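Subject: Re: Ballot recount in the Hirau ward

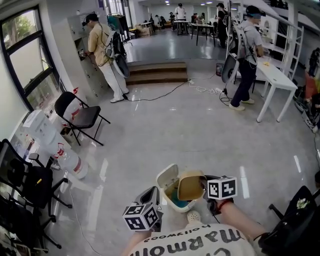 I read the notice again last night and I think the deadline is being misunderstood. The request for a recount has to be with the returning office within 8 working days of the declaration. A postmark in that time won't do.

On 4/27/22 the list moderator wrote:
> Does anyone have the final figures for Hirau? The paper gave 3,775
> votes cast, but the sheet on the library door had a different total.
> Also, is it true that postal votes from Nameck were counted with ours?

3,775 is the figure on the signed declaration, so I would go with that. Of those, 1,084 were postal votes. The sheet at the library was put up before the last 2 boxes had come in from Miyazaki Road and should have been taken down.

On Nameck, no. Their postal votes were opened in the same hall but at a separate table, and they have their own declaration. The boundary change doesn't take effect until August.

I have asked the office whether the rejected papers can be inspected without a full recount. No reply yet. I'll post it to the list when it comes.

Farik Residents' list, elections thread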